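About Zadow Guesthouse

Small place, family run. Mereana Stubbs opened it with 3 rooms over the old bakery, now there are 6. Same front door, same squeaky stairs. Konrad Hauser does breakfast, Modupe Edet does bookings and most of everything else.
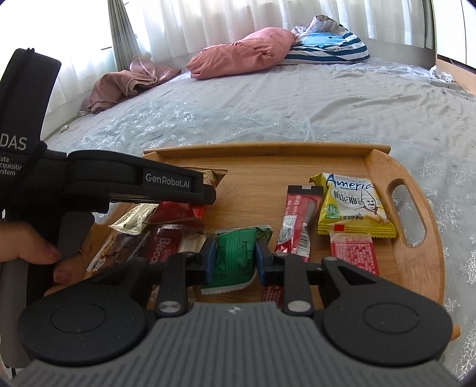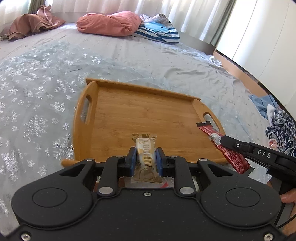
We get mostly families, a few walkers, people visiting the hospital at number 68. Late arrivals fine, just ring ahead so someone's up. Kitchen shuts at eight, so if you're in after that it's snacks, wrapped ones, on a tray on the bed. Kids usualy find them first. Proper food from seven next morning, eggs, bread, Konrad's plum jam.

Closed most of March for painting. Parking behind, narrow, mind the wall. Dogs ok downstairs only. Cash or card, either is fine. Questions, ask Modupe, she answers quickest before noon and agian after five.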